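Sorting a Shared Work Table at the End of a Shift

14 shares | 3 comments

A shared table fills up because every item on it was put down by someone who meant to come back. The procedure below clears one table in a single pass and leaves it ready for the next user. It was written for the Friesen workshop and applies to any table that is used by more than one group in a day.

What you need

One wide bowl, at least 2,000 ml, with a rounded rim.
One sheet of brown kraft paper, cut to 500 mm on the short side.
One rigid cardboard tube, open at one end or both.
One lidless tub for waste.
One cotton cloth, large enough to cover the bowl and tube together.
Masking tape and a marker.

The bowl and the tub should be different colors. If both are white, offcuts end up with the spare screws within a day.

Step 1. Lay the paper

Clear a strip at one end of the table, away from any edge where cables hang. Lay the paper flat and do not tape it down. Creased paper is acceptable and in practice works better than a new sheet, as small round parts stop in the folds. Replace the paper when it tears or picks up oil. Everything that belongs to the sorting job stays on the paper, and everything off the paper is treated as unsorted.

Step 2. Place the bowl and the tube
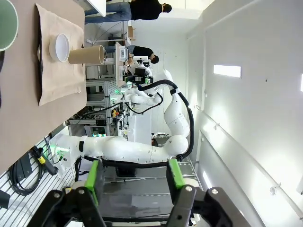

Container position matters more than container size. The bowl takes loose items and the tube takes long ones, and the two should be close enough that both can be reached without a step. On the table with the tan-brown top, the white bowl sits on the crinkled paper with the cardboard tube on its side just to the right of it, open end toward the room. Keep that orientation. A tube with its open end toward a wall has to be picked up every time something goes into it, and the contents slide out. The waste tub goes off the paper, toward the corner of the table.

A tube lying on its side can roll. Press it lightly into the paper so that a fold forms along each side. If the table slopes, put a doubled strip of tape under the low side.

Step 3. Sort in one direction

Start at the far end and work toward the paper. Pick up each item once and assign it to one of 3 places:

Bowl: fasteners, caps, clips, short adapters, anything shorter than a finger.
Tube: rods, rolled drawings, cable ties, straight stock.
Tub: offcuts, empty bags, used tape.

Coiled cable goes in none of these. Hang it along the lower edge of the table, clear of the floor, with the connector accessible. Items too large for the bowl go back to the shelving directly and are not parked on the paper.

Do not stop to test parts. A part of unknown condition goes in the bowl with a flag of masking tape on it and is checked later at the bench.

Step 4. Empty the bowl

Hold the bowl by the rim, with one contact on the outer wall and one just inside the lip. Tilt it slowly over the sorting tray. A thick rounded lip is easier to hold at an angle than a thin one, and a smooth interior lets small parts run out without shaking.

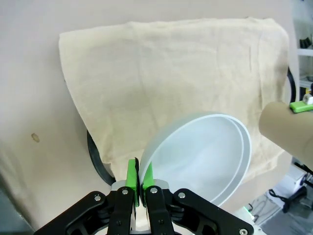
Stop when the last parts have moved to the lower side and remove those by hand. Tipping past that point throws the lightest items, usually washers, beyond the tray. Check the inside of the bowl before setting it back down. Parts with adhesive on them stay behind and will contaminate the next load.

Step 5. Cover and label

Return the bowl and tube to the paper and lay the cloth over both. The cloth is there for dust and also shows that the table has been sorted. Use a loose weave, which drapes without dragging the tube. Write the next job name on masking tape and fix it to the table edge, for example "Corico, January".

Common faults

Bowl full before the table is half clear: too many mid-size items are being admitted. Send them to the shelves.
Tube contents tangled: cable has been put in the tube.
Paper moves during sorting: the bowl is too light. Start with a handful of heavy fasteners in it.

Last revised 18th December

3 comments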